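Okley playtest notebook: travel rules, third pass
May 17, 2019

Third evening with the new travel rules, and I want to get this down before I go to bed and lose half of it.
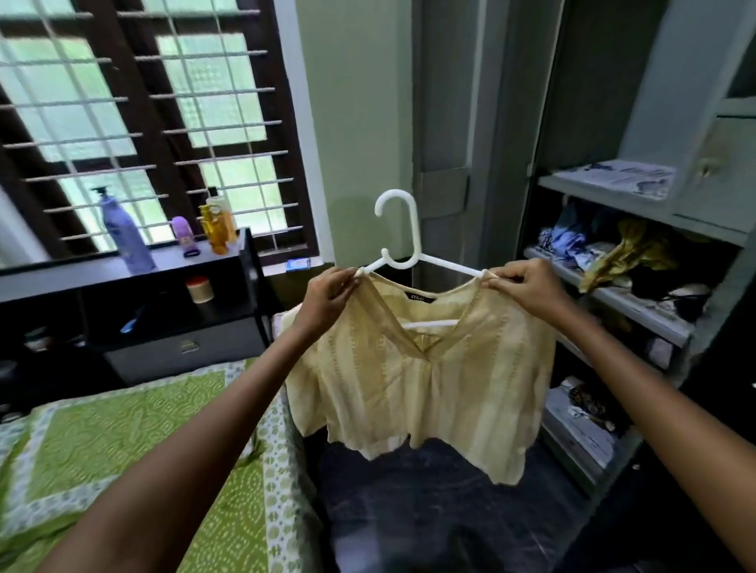
So the big change since last time is that supplies are one shared number for the whole party. Everybody used to track their own rations and lamp oil, and by the second session the sheets were gray with erasing. Now the group starts with 7 supply, loses one for each leg of the trip, and loses another if anybody fails a weather roll. I was worried it would feel like a tax, but the table got into it right away! They argued for a good ten minutes over whether to take the Flesbridge road (long, dull, safe) or cut across the marsh, and that is exactly the sort of argument I've been trying to get out of this game since October.

They took the marsh, of course. Down to 2 supply by the third leg, with one more failed roll after that, and they limped into Stallel with a single point left and a mule they'd grown far too fond of.

What didn't work so well was the encounter table. I'm still using the old 100-entry list, and the spread is all wrong for short trips. We rolled bandits twice running, and the second time I just turned them into the same bandits, hungrier, which got a laugh but isn't a rule. I think it wants to be a small table per region, maybe a dozen entries, with a line that gets crossed out once it's been used. Marsh first, then the Stallel hills. The coast can wait.

Also the camp phase. I love it and I don't want to cut it, but it ran long again. Everyone gets a scene, every scene is charming, and then it's half past nine and we've traveled one leg. Try next time: two players pick a camp scene per night, the others rest and clear a condition. If that feels stingy, go to three.

Wording problem to fix in the draft - "leg" and "day" are used as if they mean the same thing, and they don't. Two people read it two different ways tonight and both were right by the text. Change everything to "leg" and give it a proper definition up front.

The travel chapter stands at 2,708 words, with 661 of those in the weather section, far too many for one die roll. I'd like to get it onto a single page with the table.

Frandsen next time, the river crossing. Print fresh sheets, bring the blue tokens for supply, and ask if the mule gets a name.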